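Jul 24, 2009

Moisture readings again this morning, before the sun got onto the south side of the house. Hall 9 percent, front room 9, back room 11 by the outside wall and 10 in the middle. The back room has dropped a point since I moved the dehumidifier in there. I want it within one point of the hall before any finish goes on, so another few days of waiting.

Subfloor screws are finished. I used up the 2000 box from Trosby and had to open the small bag left over from the shed. Spacing is six inches on the edges and eight in the field, tighter than the sheet calls for, but the old joists are not quite flat and the extra screws pulled down the squeak by the closet. There is still a faint one near the radiator pipe. I can reproduce it only by standing on my left heel and shifting weight. Leaving it for now.

Called Lanent about the finish. They have the water-based in satin and the oil-modified in satin and semi-gloss. Recoat time on the water-based is two hours at 70 degrees, longer if humid, and it has been humid. The oil goes on slower and ambers. I did test boards of both last week and kept them on the windowsill, half of each covered with foil. The oil board has already shifted a little on the uncovered side. The water-based one has not, as far as I can judge by eye.
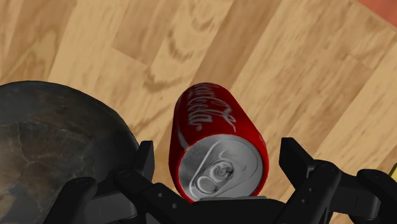 Cost is close enough not to decide it. Water-based is 50 a gallon and I would need three coats, possibly four in the hall. Oil is cheaper per gallon and two coats might do, but then I am out of the house for two nights and the cat has to go somewhere. I am leaning water-based. Will sleep on it.

The drum sander from Destley is reserved for the first of the month. They wanted to rent me the edger separately and I said I would call back. My old random orbit will do the edges if I am patient, except under the radiators, where it does not fit and I will have to scrape by hand. Need new blades for the scraper. The two I have are rolled over at the corners and leave a line.

Grit sequence, so I stop looking it up: 36 only if the cupping is still there, otherwise start at 60, then 80, then 100. Vacuum between each. Do not skip from 60 to 100. I did that in the upstairs bedroom in October and the scratches came up as soon as the first coat went down – visible from the door in the afternoon, every one of them running with the sander.

Measured the back room again. It comes to 207 square feet with the closet, which is three more than I had written down in spring. I must have left out the doorway. The finish estimate still holds.

Threshold at the kitchen is the open question. The height difference is 3/8 at one end and almost 1/2 at the other, so a stock reducer will rock. Options are to plane a taper on a piece of oak or to shim under one end and fill. Maksymiv has a millwork counter and will cut a taper from a drawing, four days, no minimum. I drew it up after lunch with the two end heights and the width of the opening. Check the opening at the floor before sending, since the jambs are out of plumb.

Rain after four. Closed the windows, dehumidifier on high, bucket emptied at six and again at nine. Hall still at 9.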